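Annual Plumbing and Water Leak Inspection – Checklist with Comments
Form 924, residential and light commercial

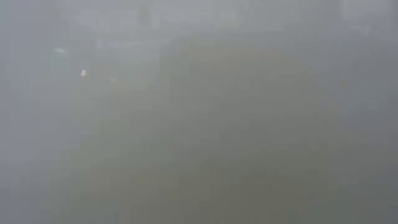
Skikino Property Services | Plumbing and Leak Prevention Department | Diltesside Office

Mark each line OK, REPAIR or N/A. Comments are from the February inspection of the Ledesma Building, ground floor and basement. Items marked REPAIR stay open until the department signs them off.

1. MAIN SHUTOFF AND METER

1.1 Main shutoff valve can be reached without moving stored items. OK
1.2 Valve closes fully and reopens by hand. REPAIR
Comment: Handle turns but the valve passes water when closed. Replace with full-port ball valve. Street-side shutoff needed for this work, tenants to get written notice.
1.3 Valve tagged and shown on the floor plan. OK
1.4 Meter shows no movement with all fixtures off. OK
Comment: Watched for 15 minutes. The toilet in the rear restroom had to be isolated first, see 4.3.

2. SUPPLY PRESSURE

2.1 Static pressure at the hose connection, in psi: 60. OK
2.2 Pressure reducing valve free of corrosion and drips. OK
Comment: Light green staining on the outlet union, dry to the touch. Recheck next visit.
2.3 No banging when a fast-closing valve shuts. REPAIR
Comment: Hammer heard at the washing machine box. Fit arresters on hot and cold.

3. WATER HEATER

3.1 Temperature and pressure relief valve fitted, not capped or plugged. OK
3.2 Relief discharge pipe runs downward and ends in a safe place. REPAIR
Comment: Pipe stops too high above the floor. Extend in the same diameter, no threads on the open end.
3.3 Drain pan in place, pan drain clear. OK
3.4 Expansion tank holds its air charge. OK
3.5 Vent connector secure, no scorch marks at the draft hood. OK
Comment: Draft checked with the boiler room door shut.

4. FIXTURES AND SUPPLY LINES

4.1 Braided supply lines free of kinks, rust and fraying. REPAIR
Comment: Both lines at the break room sink show rust at the crimp. Replace both.
4.2 Stops under sinks turn freely. OK
4.3 Toilets do not run between flushes. REPAIR
Comment: Rear restroom flapper warped. Tank bolts are fine – leave them alone.
4.4 Cabinet floors dry, no swelling or stains. OK
4.5 Caulk at tub and shower continuous. N/A

5. DRAINS AND SUMP

5.1 Floor drains accept water without backing up. OK
5.2 Trap seals present. OK
Comment: Storage room trap was dry on arrival. Refilled. Add to the monthly walk.
5.3 Sump pump starts and stops on its float. OK
Comment: Proten unit, rated 3000 gallons per hour on the plate. Check valve closes quietly.
5.4 Cleanout caps in place and hand-accessible. OK

6. MOISTURE

6.1 Meter readings taken on exterior walls at baseboard height. OK
6.2 No musty odor, peeling paint or soft drywall. REPAIR
Comment: Soft drywall below the north window, basement. Supply pipe is not in this wall. Suspect outside grading – refer to exterior crew before opening the wall.

Repair allowance before owner approval: $700. Items 1.2 and 6.2 are quoted separately.

Reinspection covers open items only. Keep one copy of this form in the boiler room.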